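Questions we get asked about robots and chores

Can a machine do my housework yet?
Bits of it, and more than when we started at Beltar! Ours will move things from one tray to another for a good part of the morning, but ask it to fold a fitted sheet and you'll be waiting until July.

Is it any better on the shop floor?
Rather better, yes – parts keep their shape, which socks don't. Sorting small electrical bits is what we practise most, and we've logged 1,575 tries so far, of which nearly 900 went well.

Why is it so slow?
Picking up is the easy half, really, and it's the deciding where to take hold that eats the time.
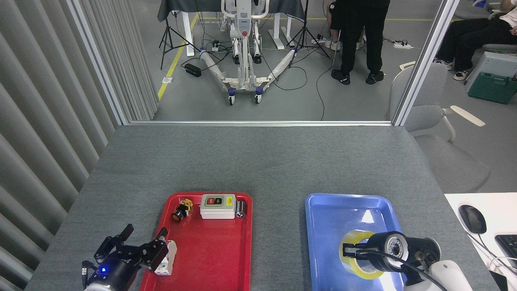

A person learns that in the cradle, more or less, and we're still teaching it one object at a time (tape was a long week).

Can I buy one?
Not from us, I'm afraid, but do write in and we'll gladly tell you how it's getting on.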